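Why floors move
05/05/2025

A timber floor is never finished moving. Boards take up moisture from the air in a damp October and give it back once the heating is on, and the width of each board changes with it. Length hardly alters. The gaps therefore open along the long edges, and a room with wide boards shows fewer but larger ones.

Erdal Sezer has fitted floors in Wevdale for most of his working life. His first question to a customer concerns the subfloor. "People choose a colour and then ask me about the screed," he says. "I would do it the other way round." 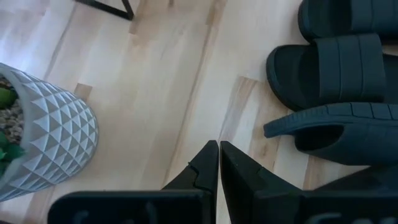 Pale boards with a light tan grain and thin seams.

Sezer leaves a gap at every wall and covers it with skirting. At a former school in Trornitz, where 400 boards went down in one hall, an earlier fitter had run the timber tight to the brickwork. The middle rose by 4 centimetres and the whole floor had to come up.

Yiğit Kocabaş, who supplied the replacement, stores boards flat and unopened until the moisture reading of the room has settled. Of the 1,230 boards delivered, 1,126 were laid. The remainder went into the loft for repairs.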